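Sobre nosotros

Stornetti, escuela de italiano para adultos con poca paciencia 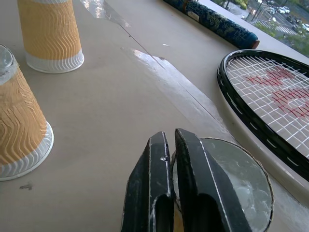 Stornetti abrió en julio, el peor mes posible para vender clases de gramática, en un local que antes era una mercería. La fundó Ilaria Greco después de dar 4.000 horas de clase en academias ajenas. Los grupos son de 6 alumnos como máximo y los exámenes, voluntarios; hasta la fecha se ha presentado Settimio Sala, que es profesor. El vocabulario se aprende con lo que haya encima de la mesa: un vaso de papel boca abajo da para las preposiciones, y una raqueta de tenis, para discutir en condicional quién debería hacer más deporte.

Leonie Wieser lleva el nivel inicial y el teléfono, por ese orden. El método se llama Caruso y consiste en hablar alto. Duchas, ninguna; aparcamiento, dos plazas, las dos de Ilaria.

Matrícula abierta todo el año, salvo agosto.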